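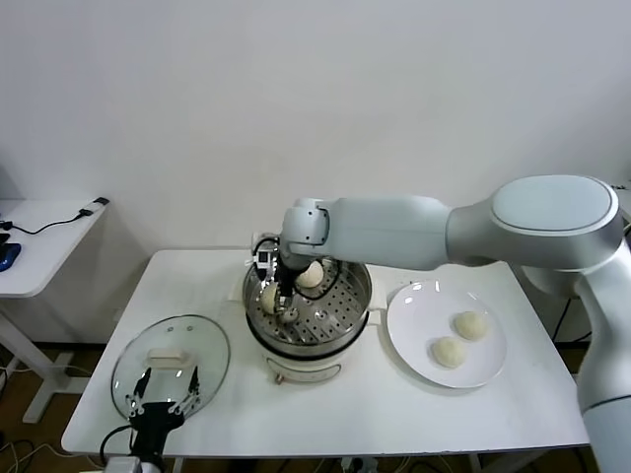

Edside, the kitchenware seller that has spent most of its life knocking on doors and chatting up strangers at county fairs, is retiring its sales script in February, and the people who had to memorize it could not be happier. The old pitch ran 12 minutes and covered every pot, pan and gadget in the catalog, whether you had asked or not. From now on, reps will open with a single question about what the customer likes to cook, and then — this is the hard part for some of them — wait for the answer. Somebody who loves steamed buns may get to talk about an electric steamer with a perforated metal tray, and somebody who already has a perfectly good one will be thanked and left in peace.

Sales trainer Stojan Gashi, who has been teaching the new approach at the company's Cukon office, says the toughest habit to break is talking past a polite no. "I did it myself for years, and I'm sorry to everyone whose dinner went cold," he told us with a laugh.

So far 73 reps have finished the two-day course, and the Zupan office starts its own sessions next. Customers who would still like to hear the whole catalog, bless them, can ask for a printed copy.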